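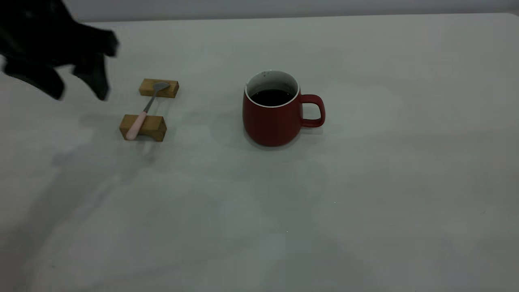 A spoon laid across two wooden blocks.

Open day at Akcombe: a look round the new stand

Akcombe opened the gates at 10am for supporters who wanted to see the ground before the season starts. I have been going since we played in the lower division and had never been further inside than the tea bar, so I went along with my son.

You go in by the old turnstiles on the Prarside end. They are staying, though only one of them was working. From there a steward took us along the back of the terrace to the new stand, which replaces the shed that came down last April. It has 300 seats and a flat area at the front for wheelchairs, with a proper ramp. The seats are dark green and narrower than I expected. The view is good from every row except the last two on the left, where a floodlight pylon stands in line with the near goal. We were told the pylon cannot be moved until the lighting is replaced, and there is no date for that.

The ground holds 2000 in total with the new stand included. The home game against Prerden should come close to that if the weather behaves. Tickets for it will be sold in advance only.

The dressing rooms were next. The home one has been retiled and has 13 pegs along one wall, which is not enough for a full squad, so the substitutes change round the corner by the showers. The away room has had a coat of paint. The hot water in there has been a sore point with visiting clubs for years and the boiler has now been changed. The referee's room is the size of a large cupboard and was being used to store corner flags.

Out on the pitch we were allowed as far as the touchline. The groundsman had roped off the goalmouths, both of which have been dug out and reseeded. Drainage has been put in down the far side, where the ball used to stop dead in winter. He was asked several times if it would be ready for the first friendly and said yes each time, with the warning that it will not be used for training before then. The first team will train at Prerden's all-weather pitch for the next few weeks.

There was a short session with the coaches at 11.30. They ran a passing drill with the under-12s and then showed the Etim vests that the squad wear in training, which record how far and how fast each player runs. My son wanted to know who had run the furthest last season. It was the left back. The coaches said they look mostly at the sprints in the last quarter of an hour of a game, and that this is where the team fell away after Christmas.

Questions were taken in the clubhouse over lunch. Most were about parking. The field behind the Prarside end will be open on match days for 2 pounds a car, cash or card, and the lane must be kept clear on both sides. Somebody asked about the kit. The home shirt stays as it is for another year and the away shirt is going back to white. Season tickets have gone up slightly for adults and are the same as last year for under-16s.

Food was burgers, chips and a decent vegetable soup. The club shop was open but had no children's scarves left by the time we got to it. More are on order and can be reserved at the counter.

We left just after 2pm. Anyone who missed it can see the stand before the first friendly, when the gates will open an hour early.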